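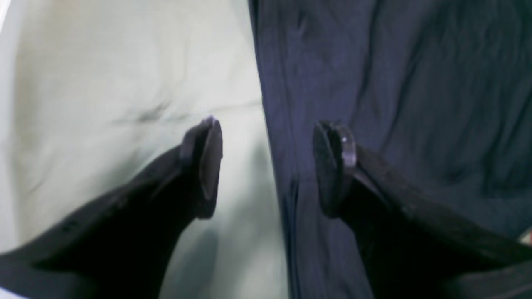 Toalha de bancada Domer, verde-sálvia, com quatro grampos

Marca: Domer
Vendido por: Durbridge
Preço: 2.980 (conjunto de mesa, sem portes)
Devolução: 30 dias, sem uso
Disponibilidade: sob encomenda

O que é

Um pano grande para cobrir a mesa onde se dobra roupa. Os catálogos chamam-lhe "superfície têxtil de dobragem", nome que custa a engolir quando se abre a embalagem. É uma toalha lisa, de uma cor só, que se estica sobre o tampo e se prende com grampos. O preço é alto para isso e o fabricante não se esforça muito por justificá-lo.

Pusemos esta página no ar porque os clientes perguntam por ela, e preferimos que saibam ao que vão antes de pagar.

O que a Domer promete e o que nós achamos

"Não escorrega." Presa com os grampos, fica no sítio. Solta, escorrega como qualquer outra toalha. O mérito é dos grampos, que se compram à parte em qualquer loja de ferragens.

"Realça cada peça." Em parte é verdade. Uma camisola preta ou azul-escura lê-se bem em cima do verde, mesmo toda amarrotada, e encontrar a bainha ou a manga fica mais fácil do que num tampo escuro. Com roupa clara o ganho é pequeno. Quem dobra sobretudo lençóis brancos e panos de algodão cru não vai notar grande coisa.

"Dispensa o ferro." Não dispensa. Uma t-shirt que sai do cesto num novelo continua cheia de vincos depois de estendida, e a toalha não tem enchimento nem forro térmico. Não a use como tábua de engomar.

Montagem

Limpe a mesa e sacuda a toalha antes de a pôr.
Centre o pano e deixe cair a mesma margem dos dois lados.
Prenda primeiro um lado, puxe a direito e prenda o lado oposto.
Faça o mesmo nos outros dois. Se aparecer uma ruga na diagonal, solte só um grampo e volte a puxar.
Não aperte demais em tampos de contraplacado fino, que ficam marcados.

Os grampos abrem até 19 mm. Meça o tampo antes de encomendar. Metade das devoluções que recebemos vem de mesas mais grossas do que isso, e a Domer não fornece grampos maiores em separado. Já pedimos duas vezes.
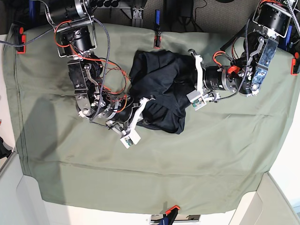

Flor Alvarado: Comprei em setembro e uso todos os dias. O pano é bom, isso reconheço, mas ao fim de umas semanas um dos cantos começou a ceder e tenho de o reapertar a meio da manhã. Para t-shirts escuras dá jeito. Pelo preço, esperava uma bainha reforçada onde o grampo morde.

Baptiste Boyer: Tenho a mesma queixa do canto. Resolvi com um bocadinho de feltro debaixo do grampo. A toalha em si lavou bem.

Resposta da loja: Transmitimos a questão da bainha ao fabricante. A resposta foi que o tecido "foi concebido para tensão moderada", e ficámos na mesma. A sugestão do feltro é boa e passámos a mandar 2 tiras com cada encomenda, sem custo. Não resolve o defeito, só o adia.

Lavagem e cuidados

Lave a frio, do avesso, sem amaciador. A etiqueta admite secador em programa suave, mas nós não arriscávamos, porque um pano que encolhe deixa de chegar às bordas da mesa. Seque à sombra. Nas primeiras lavagens, separe da roupa branca: o verde larga um pouco de tinta, coisa que a caixa não menciona.

Convém também tirar tudo o que é metálico de cima do pano antes de puxar ou enrolar. Argolas, molas de cortina e fechos soltos prendem-se na trama e puxam fio.

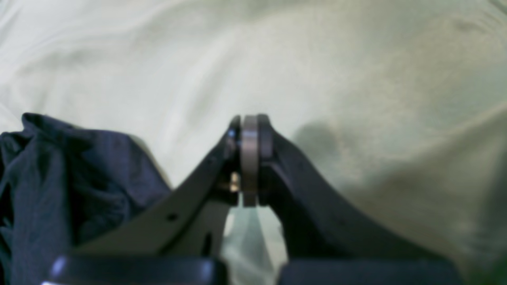
Os fios puxados não entram na garantia, e a Domer é rígida nesse ponto. Entram os defeitos de costura e os grampos partidos, desde que guarde o talão. Nódoas, tinta largada e cantos cedidos ficam por sua conta, por muito que a publicidade fale em "uso intensivo".

Vale a pena?

Se dobra muita roupa escura numa mesa de medida normal e não quer andar à procura de pano e grampos, talvez. Para uso ocasional, um lençol velho bem preso faz quase o mesmo serviço. A Titix tem um modelo parecido, mais curto, que ainda não experimentámos e por isso não recomendamos nem desaconselhamos.

Conteúdo da embalagem: toalha, quatro grampos, folha de instruções (só em inglês e alemão).

Página revista em 28 de agosto de 2019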